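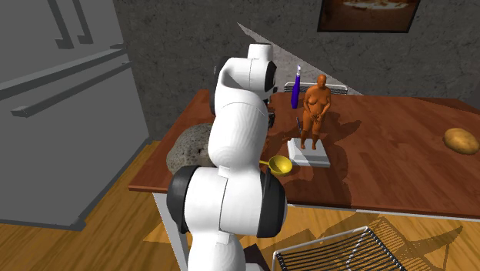 Chapter 9
Storing Food in the Household

Before You Read

List the places in your home where food is kept. Include the places that are not meant for food but are used for it anyway, such as a windowsill, the top of a cabinet, or a box on the stairs. Keep the list. You will need it for the exercise at the end of Section 9.2.

In this chapter you will study:
How households divide food among cold, cool, and dry storage
Why food spoils, and which kinds of spoilage can be seen or smelled
How shopping habits and storage space affect each other
How to read date labels and keep a simple storage record

9.1 The Storage Problem

Every household that does not eat its food on the day it is obtained has a storage problem. The problem is older than the kitchen. Grain was kept in pits and jars, meat was salted or smoked, and milk was made into cheese in part so that it would last until it was wanted. A family today may own a refrigerator and still put its onions in a basket, its bread in a box, and its jam on a shelf. These are separate decisions, and most of them are made by habit.

In this book, household storage means the keeping of food between the time it enters the home and the time it is prepared or thrown away. The definition includes food that has been cooked and put aside to be eaten later. It leaves out storage by farms, shops, and warehouses, which was covered in Chapter 8.

Three conditions govern how long most foods remain fit to eat: temperature, moisture, and exposure to air. Light matters for some foods, among them potatoes and cooking oil. A storage place is useful to the extent that it controls the conditions important to the food kept there. A cool cellar suits root vegetables and does very little for fresh fish. A refrigerator should hold its contents at 40 degrees Fahrenheit or below, but the same cold that protects milk will make bread go stale faster than it would in a cupboard.

Households seldom begin with the food and then choose the place. More often they begin with the places they have. A small refrigerator fills quickly after a large shopping trip, and items that ought to be kept cold are left on the counter until room is made. A deep cupboard hides what stands at the back. Students should bear this in mind when they read advice on storage, much of which assumes a kitchen larger than the one in which it will be used.

9.2 The Okari Household Study

Few studies have followed ordinary kitchens over time. The one used throughout this chapter was carried out in the town of Okari under the direction of Nassoro Mohamedi. It began in August, when the weather was warm and spoilage was expected to be at its highest. A total of 698 households agreed to keep a food diary. Each diary recorded what was brought into the home, where it was put, and what became of it.

Of the households that enrolled, 535 returned a complete diary. The others stopped early or left out the pages on discarded food. Mohamedi's report is frank about this weakness. People who throw away a great deal may be less willing to write it down, and the finished diaries probably give too favorable a picture of the town as a whole.

The diaries showed that the food most often discarded had not been stored in the wrong place. It had been stored properly and then forgotten. Cooked leftovers made up a large share of it, followed by salad greens and opened jars. Bread and other baked goods formed a group of their own. Families disagreed sharply about when a loaf was no longer worth eating, and some diaries recorded the same loaf as discarded by one member of the household and taken back out by another.

The study also asked where food was placed on arrival, before it was put away. In most homes this was a table or counter. Diaries from homes with a clear surface close to the refrigerator reported shorter delays in putting cold items away. The report does not claim that the surface caused the difference, because the same homes tended to be larger and to shop more often in small amounts.

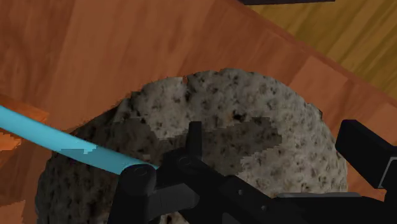

Jeptoo Mfinanga reads the diaries differently. In a published response to the report, Mfinanga argues that the word "forgotten" places too much blame on memory. A household that cooks for five and finds only three at supper has not forgotten anything, the response says; it has been given a surplus by the working hours of its members. On this view, storage advice that ignores the timetable of the home will fail however well it describes the refrigerator.

The disagreement has practical weight. If Mohamedi is right, labels and a weekly check of the shelves should reduce waste. If Mfinanga is right, the greater gain would come from planning meals around the hours people keep. Sections 9.4 and 9.5 take up each approach in turn.

Exercise 9.2

Return to the list you made before reading. Beside each place, write whether it is cold, cool, or dry, and name one food now kept there. Mark any food that would last longer somewhere else. Then note whether the better place has room for it.

Terms Introduced in This Section

Household storage: the keeping of food in the home between its arrival and its preparation or disposal.
Cold storage: storage in a refrigerator or freezer.
Cool storage: storage below ordinary room temperature without refrigeration, as in a cellar or an unheated pantry.
Dry storage: storage at room temperature, protected from moisture.
Food diary: a written record of food entering, used in, and discarded by a household.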